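3.2 Weeknight cooking and the idea of a "real" dinner

We were glad, and a little surprised, by how readily people talked to us about soup. Of the 172 home cooks in Gerkcombe who kept a food diary for us through September, more than 40 wrote at least once that a pot of soup did not feel like a proper dinner unless something was served next to it. Bread counted for most of them. A salad, oddly enough, often did not. Prajapati and Sandhu heard much the same thing in their earlier visits to Zultberg, where lentil soup was happily eaten at noon and then apologized for at seven in the evening.

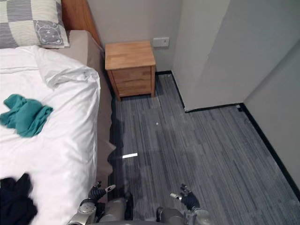 Figure 3. Bedroom with a white duvet and a checkered pillow.

The diaries were filled in at home, at whatever hour suited the cook, and many entries wander off pleasantly into family recipes and complaints about the price of leeks. We kept all of that in. When Awad and Nishimura sorted the entries by effort, the soups that took longest to make were also the ones most likely to be called "just soup," and we had rather expected the opposite. 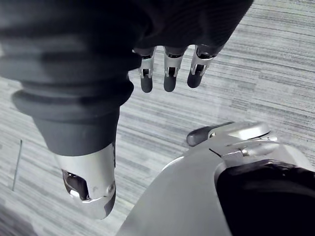
Part of the answer may lie in who was at the table. In the 17 households with teenagers, cooks tended to add noodles, dumplings or a grilled sandwich, and after that the word "just" mostly dropped out of the diary. Hollenstein suggests that chewing matters more here than cost or time, and we come back to his point in Section 4.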